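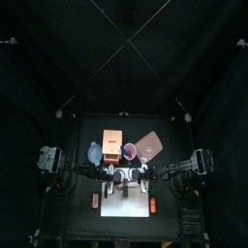 Fault report from the two-arm cell at Akeck, Valtulbridge. The right arm kept moving for 337 ms after its command stream stopped. The watchdog is set to 50 ms. Thread.

14 reposts 61 likes

Setup: two arms facing a tabletop task, black fabric enclosure, white mat as the work area. Operator outside the fabric. Each arm takes velocity commands at 100 Hz from one control PC, over its own bus adapter.

3 reposts 22 likes

The task was to open the red drawer on the wooden box, put the eraser-shaped block in, and close the drawer. One arm steadies the box while the other pulls. It's a slow task with low speeds, and we had stopped thinking of it as a risk.

2 reposts 19 likes

Episode 944, Tuesday, mid-afternoon. The left arm was steadying the box. The right arm was moving toward the drawer when the command stream to the right arm stopped. The left arm's stream was fine and it held position as expected.

1 repost 17 likes

The right arm went on executing its last velocity command. It reached the drawer front, pushed the box across the table into the left gripper, and stopped when a joint current limit tripped. The operator hit the e-stop after that. The e-stop log confirms the order.

9 reposts 48 likes

Damage: one bent gripper finger on the right arm and a cracked drawer runner. No injury. The rule here is that no one puts a hand inside the fabric with drives enabled, and no one had. That rule is what kept this a parts problem.

4 reposts 37 likes

First theory was a bad cable at the right base. We swapped it and flexed the old one on the bench with a logger attached. No dropouts. Second theory was the power supply, a Jakberg unit. The voltage trace was flat through the whole event.

1 repost 15 likes

Third theory was correct. The process that generates right-arm commands blocked on a disk write. The bus driver runs in a separate process and stayed healthy. It kept polling the arm for joint status the entire time.

6 reposts 40 likes

The watchdog in the arm firmware resets on any valid packet. A status poll is a valid packet. With the driver still polling, the arm considered the link alive and held the last velocity. As far as the firmware was concerned, there was no fault.

31 reposts 118 likes

The integration was done by Jakubowski and their document says "motion ceases on loss of communication." Communication was never lost. I read that sentence at commissioning and signed under it, so this one is partly mine.

12 reposts 74 likes

Our acceptance test was to pull the bus cable and time the stop. It passed every time. Pulling the cable kills polls and commands together, so it can't find this fault. If your watchdog test consists of unplugging something, please check what else you unplugged.

44 reposts 152 likes

We then went through all 1,971 logged episodes for command gaps longer than 50 ms. Episode 944 was the only one with a gap during motion. The others with gaps had them between moves, with the commanded velocity at zero, which is why they looked normal.

5 reposts 33 likes

Fix 1: every command now carries a sequence number and a timestamp. The driver checks both. If no new command arrives within 50 ms, the driver sends zero velocity to both arms and then drops drive enable. Polls no longer count toward anything.

7 reposts 41 likes

Fix 2: if one arm's stream goes stale, both arms stop. Previously they were independent. With both grippers on the same box, that made no sense.

3 reposts 29 likes

Fix 3: logging writes go to a queue with its own thread. If the queue fills, we drop log lines and raise a warning. A full disk buffer can't hold up a motion command anymore.

2 reposts 26 likes

New acceptance test: suspend the command process with the driver running, arm moving, table cleared. Repeat for each arm. Then kill the driver. Then pull the cable. Time the stop in all cases and save the traces.

10 reposts 58 likes

Still open: the firmware. The driver check does nothing if the driver itself hangs in a state where it repeats polls. We have asked Jakubowski for a build where only motion packets reset the watchdog. No date yet.

4 reposts 30 likes

Until that build is installed, the joint speed cap stays at half its former value and the cell doesn't run unattended. I'll post the stop-time traces when the right gripper is back together.

2 reposts 35 likes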